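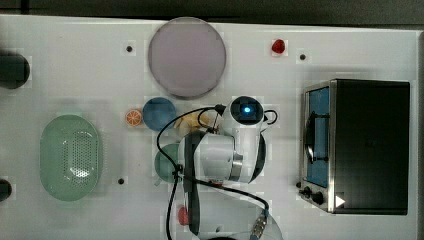
*Cell 2, kitchen bench, overhead view.*

**Ticket 619: Unplanned protective stop during plate placement**
**Status:** Monitoring
**Priority:** High
**Site:** Tavodik test kitchen
**Software:** Kumsa task controller

**Reported problem**

The operator reported that the arm stopped partway through a plate placement routine and would not resume. The controller logged a joint torque fault on the wrist. No contact with a person occurred and no injury was reported. The operator pressed the emergency stop, as the site procedure requires, and left the bench as it was.

**Initial checks**

- Power supply and emergency stop circuit tested. No fault found.
- Payload setting matched the approved value.
- Joint brakes released and held normally on all axes.
- Fault cleared, then returned on the 9th cycle at reduced speed.

**Findings**

The fault appeared only when the wrist turned toward the oven side of the bench. Support staff moved the arm by hand in the same direction and felt resistance near the end of the turn. The external cable had too little slack between its upper tie point and the wrist. At full rotation it pulled tight, and the controller read the load as a collision.

The Letard cable guide had been refitted in August, one position lower than the drawing shows. The stop itself was a correct response by the safety system.

**Corrective action**

1. Cable guide returned to the position shown in the drawing.
2. Cable jacket inspected along its full length. Light scuffing found, no exposed conductor.
3. Wrist rotation limit reduced by 40 degrees in the Kumsa controller until further notice.
4. Torque threshold left unchanged. Raising it to clear this fault is not authorized.

**Verification**

The routine was restarted at 14:20 at reduced speed and later at normal speed. The fault has not returned. The cell must complete 1000 cycles before the rotation limit is reviewed.

**Outstanding**

Zolberg has been asked to supply a replacement cable. The operator is to check the guide at the start of each shift and record the result on this ticket — any further torque fault must be reported before the arm is reset.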